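Small Things, Flat Surfaces
Speaker notes, Grimley Household Evening, May 2, 2022
Talk runs 20 minutes if I don't wander. I will wander.

Opening

Wait for the chairs to stop scraping. Thank everyone for coming, and mention the coffee at the back and the plum cake from the Vemska bakery, which went very fast in January, so go early.

Start with my kitchen table. When we moved to the house on Henesau Road it was the one clear surface we owned, and I was so proud of it. By the end of the first month it held the mail, a flashlight, two jars of mustard, a sponge, a plant I'd been given and hadn't found a window for, and a dish towel that seemed to have moved in for good. I don't think I'm a messy person. I just had one flat place and a lot of little things, and the little things won.

Say clearly what the talk covers. I'm leaving out closets and garages and the big weekend clear-out with the rented dumpster. I'm talking about tabletops, and the stuff small enough to pick up with one hand. Those are the things we handle all day long, and most of us have never once decided where they go.

Tell the button story here if the room feels friendly. Skip it if we started late.

First part: sort by what it needs

Most advice says to sort by category, food with food and cleaning things with cleaning things. That's fine for a pantry shelf. On a table I like to sort by what each thing needs from you. A closed can needs nothing and can wait till you get to it. A cloth or a sponge needs to go somewhere it can air out. A plant needs light and some room, and please put it down gently. A wrapper needs the trash, or at least a bin that it's all the way inside of.

Let people look at this one for a moment before going on. Cans and red cubes in the middle, a little jar in the red tray, the cloth bunched up in its corner, the plant in the opposite one, and a wrapper spilling over the front of the clear bin.

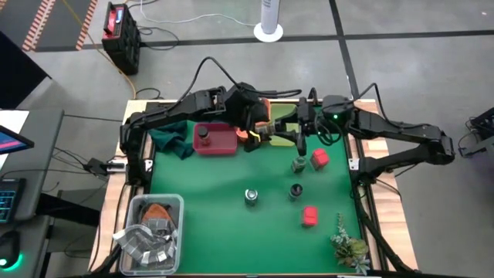
What should you pick up first when everything is out at once?
Start with whatever is soft or crumpled, meaning towels, cloths and wrappers. They take up the most room for what they are, they hide smaller things underneath, and once they're gone the table usually looks half done, which does wonders for your mood. After that take the plant, so it doesn't get knocked, and leave the cans and jars for last.

(Somebody always asks that one, so I've put it in the talk and saved them the trouble.)

Pause for a show of hands: who starts with the biggest thing? Who starts with whatever is nearest? I used to be a nearest person. My grandmother was a biggest person and she cleared a Thanksgiving table faster than anyone I've met since, so I won't be strict.

Something about trays. A shallow tray is the best couple of dollars you can spend on a table, provided you leave space in it. People fill a tray to the edges and then start a second pile next to it, and now they own two piles and a tray. Keep one or two things in there. When you need the table you lift the tray, and that's your whole job.

Second part: bins, and why I like them see-through

Hold up the bin from the bag. (Pack the bin! I forgot it last time and had to mime it.)

I bought my first set from Rezaei, the hardware store by the bus stop, and I bought the solid white ones because they looked so calm in the window. They were calm, all right. I lost a jar of cumin in one for the better part of a year and bought two more jars in the meantime. A bin you can see into lets you check without digging, even if all you get is a dark shape through colored plastic. Colored is good, by the way. "It's in the pink one" is a sentence a tired person can follow from the next room.

Low and wide for things you grab often, taller sides for things that tip over. Jars are happier standing up, with the lids rising above the rim so you can take hold of one without moving its neighbors.

Third part: labels

This is the part I get the most mail about, so slow down here. Spices are where labels matter most to me. Dried green leaves all look alike at six in the evening with a pan going, and I've put mint in a pasta sauce. My family ate it and were very kind.

There are three sorts of label on a jar, as I see it. The one it came with tells you what's inside. A strip of your own tells you what group it belongs to, so that it goes home to the right bin. And then there's tape and a pen, for whatever else you'd like to remember, such as the day you opened it or "hot one, careful." You don't need a label machine. I have one and I mostly use the tape.

Next slide has the oregano standing out front with SPICES on the strip at its cap, and over on the right a jar with its own strip and some blue tape with handwriting on it.
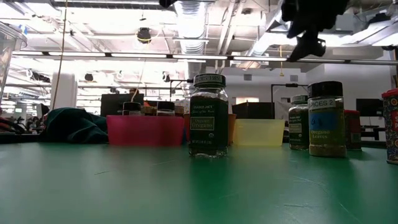 Now, people worry that all this sticking and writing looks fussy, and I do understand, because I worried too. What changed my mind was having guests cook. My sister-in-law came for a week and put every single jar back where it belonged without asking me once, and she's never put anything back in her life. The labels were for her as much as for me. I'd kept them all in my head before that, and it's a poor filing system for anybody else in the house.

Where to stick them: on the cap if the jars live in a drawer, around the neck or the side if they stand on a table or a shelf. Check it from where you'll really be standing. Mine were all facing the wall for a while.

If time is short, cut the next bit.

The 65 cent story. Grocery-store tape, bought for 65 cents, still holding after two summers over the stove. The fancy vinyl ones curled up by fall. Pass the old jar around and ask for it back.

Closing

Give them something small to do tonight. Pick one flat surface, the smallest in the house, and deal with the soft things on it. Leave the rest for tomorrow if you're tired. A set of bins can wait till you know what you're putting in them.

Handout is on the chair by the door. Mention room 362 for the mending table afterward, same building, take the elevator because the stairs are being painted.

Questions until they turn the lights down. Remember to get the bin back from the front row.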